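Chapter 4
Folding, and Other Acts of Optimism

Household textbooks tend to begin with the kitchen, on the theory that everyone has to eat. Everyone also has to get dressed, and most of us do it out of a heap. This chapter deals with the heap. By the end of it you should be able to fold a sweater so that it stays folded until December, pick a sensible surface to do it on, and explain to a housemate why the chair in the corner is not a wardrobe.

We start with the surface. The Rultside course kitchen had a proper folding table, 100 centimetres high, and students loved it and then went home to flats without one. At home you will use the bed. Make it first. A bedspread with a bold print is a help to the beginner, and daisies on pink will do nicely: a brown garment is hard to lose on it, and the petals give you something to line a shoulder up with. A plain beige cover hides beige socks for years.

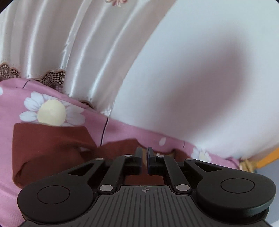
The bed has its faults as a workbench. It is low, it gives under the hand, and it invites you to lie down. Clear off chargers, magazines and the cat before you begin, and work from the long side so you aren't reaching over the pillows.

4.1 From heap to flat

A garment rarely arrives flat. It comes off the line or out of the basket twisted around itself, one sleeve swallowed, and the temptation is to fold whatever shape you have been handed. Resist. Take hold of the cloth, lift it clear and let it hang a moment. Gravity does this part of the job for nothing and has never asked for a raise. Then lower it, hem first, and pull the corners out toward you. 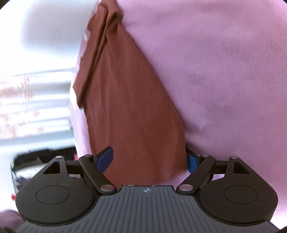
Knits want a gentler hand than woven cloth. Smooth them with a flat palm, working from the middle to the sides, and don't tug at the ribbing. A cuff stretched in a hurry will flap at the wrist all winter. The Clenton method calls for 9 separate smoothing strokes; the Semeniuk method calls for none, and its sweaters look it. We'll settle somewhere between.

4.2 The first sleeve

Lay the sweater face down. Bring one sleeve across the back on a slant, with the cuff lying toward the opposite side, and leave the other sleeve out until the first is settled. 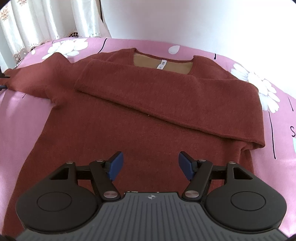
Figure 4.3 Back facing up, first sleeve across, second sleeve still out to the side.

Beginners at Niddale often fold both sleeves at once, using both arms, and end up hugging the garment.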